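Notebook, dye room, Edton building
March 12, 2020

Madder again. Third attempt at the brick red that Yvette wants for the Tivau order, and the third time I have written "third attempt" at the top of something, so the numbering in this book is no longer to be trusted. Anyone reading back should go by the swatches, which are stapled in properly from August onwards.

Where we were: batch 8 came out the colour of weak tea with a grudge. Tyyne thinks the water. I thought the water as well, but she said it first and has been unbearable. The supply here is soft and madder likes chalk, so today's pot had chalk in it and last week's didn't. That is the only change I meant to make. I then also changed the thermometer, because the old one was reading 30 with the probe in my coffee.

Weights. Cotton 987 g dry, scoured twice. The Brouwer scale was zeroed with the tub on it, then I took the tub off to answer the phone and put it back, and it had drifted, so I zeroed it again. Madder root 343 g, ground, from the new Sarer sack. The new sack smells more of earth and less of pencil shavings than the old one. I have no idea if that matters. I am writing it down so that when it does matter I can say I noticed.

Mordant was alum, as before, with the cloth left in overnight. I had intended to stir it at intervals and did so twice, both times before supper. Expect blotches. If there are blotches, they are the stirring. If there are no blotches, I would like it recorded that stirring is overrated.

Tannin step: oak gall, same strength as batch 8. Cloth went in before the alum. Tyyne does it the other way round for wool, or doesn't do it at all, depending on who is asking. For cotton I am not moving on this one.

Heat. Brought the madder pot up slowly, lid off, and held it just under the point where you can't keep a finger in it. The new thermometer has numbers for this but I have been burnt, so to speak, by thermometers. The thing to avoid is letting it get away from you while you look for a pen. Too hot and the browns come out of the root, and then you have made tea again and Yvette puts her head to one side and says it's "interesting". She said "interesting" about batch 6 and I've still got all of it, in a box under the stairs.

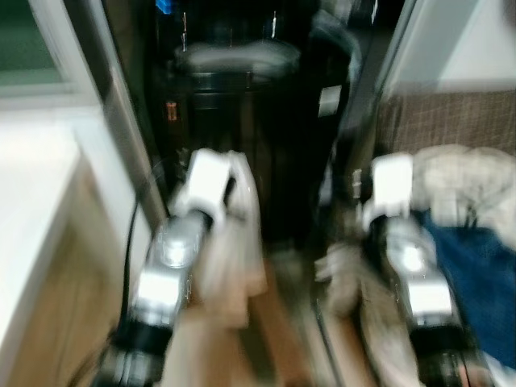

Beige cloth, with the dark blue lower right.

Sorting notes, while the pot is on. The undyed pieces need to be kept by weave from now on. I had been keeping them by size, and the loose weave takes up colour so much faster than the tight one that two pieces out of the same pot look like distant cousins who don't write. Loose weave, left-hand shelf. Tight weave, right-hand shelf. Anything you can't decide about goes on my desk, where everything else goes.

And nothing indigo is to be stored against undyed cloth, whatever the supplier says about it being fixed. Rub it with a damp white rag. If the rag goes blue, it isn't fixed, and a supplier's leaflet won't make it so. I lost a good two metres of calico that way before Christmas — it now has a tide mark down it like a harbour wall.

Back to the pot. First piece out after an hour, rinsed in cold. Colour while wet: a proper red, leaning orange, a bit like a flowerpot. Tyyne came through, looked at it, said "chalk" and left. Second piece stays in until the pot has cooled by itself, which will be this evening. I'm hoping for something deeper without the brown.

Remember that it always looks better wet. Everything does in this room. Do not ring Yvette until it's dry and has been looked at by the window, in daylight, next to the sample she sent. Last time I rang her at five in the afternoon under the strip light and we both got very excited over nothing.

To do:
Rinse second piece, dry flat, away from the radiator.
Wash test on a strip from the first piece, with ordinary soap, and again with the horrible soap the customers will use.
Light test. Half the strip under card on the south sill. Label it this time. There are already four strips on that sill that belong to history.
Ask Sarer if the new sack is from the same grower as the old one.
Buy chalk. I used the last of it, and some of what went in today was from the blackboard box, which may not be chalk in the sense Tyyne means.

That last point had better be mentioned to her before she writes up the water theory as proven.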